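Home | News | Opinion | Courts | Archive | Contact

Print this page | E-mail this page

Small Claims Forms Should Say What the Judge Will Ask

By Martim Henriques

The county revised its small claims packet in May. The new packet has eight pages. The old one had eleven, and the shorter length has been presented as the main improvement. Length was never the main defect. A person can file a complete and correct packet and still arrive at the hearing without knowing what has to be proved.

The claim form asks for an amount and a "basis for claim." It gives two blank lines for the basis. Most filers write a short account of the dispute, which is a reasonable reading of the words. The judge, however, needs to hear the elements: that there was an agreement, what it required, which part was not performed, and how the amount was worked out. None of these terms appears on the form or in the instructions.

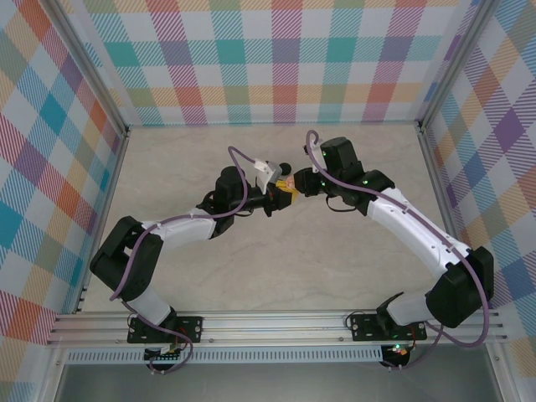
Two robot arms over a pale work surface.

I read 207 closed files from the county's small claims docket for this column, all of them contract or deposit disputes with no lawyer on the plaintiff's side. The common reason for dismissal was a gap in proof of the amount. The second was service on the wrong party, usually a store name used in place of the registered company. In the matter of Primholm, a flooring contractor, the plaintiff had photographs, a signed estimate and a canceled check. She had no second estimate for the repair. The claim was dismissed without prejudice – she could refile, and the file shows no sign that she did.

Munther Akl, a retired hearing officer, has proposed a one-page checklist for each common type of claim. His draft for security deposits lists the lease, the move-out date, proof of a forwarding address and the landlord's itemized statement, if one was sent. It takes around two minutes to read. The clerk's office objects that a checklist of this kind is legal advice.

I think the objection is wrong. Telling a filer which facts the court considers is legal information. Telling her whether her facts are good enough is advice. 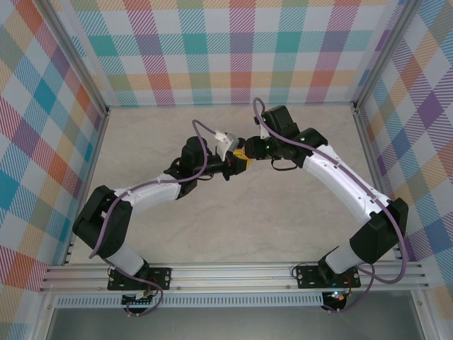 Robotic arms mounted on an aluminum rail.

Cost is a weaker objection. The forms are already posted online, and a checklist can be attached to the same file. Translation would cost more, and should be budgeted separately.

There is a fair concern about defendants.

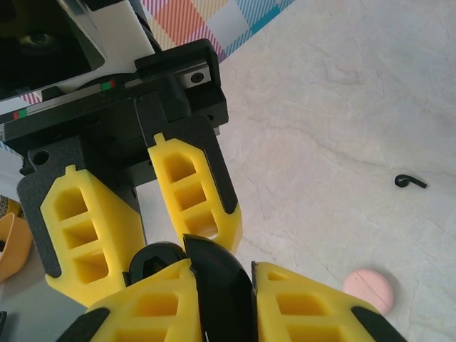 A checklist for plaintiffs alone would tilt the process, so each sheet should have a reverse side for the answer, listing the usual defenses and the papers that support them.

The rules committee takes written comments until 5 p.m. on the last day of the comment period. Comments should cite the form by number and propose exact wording.

Print this page | E-mail this page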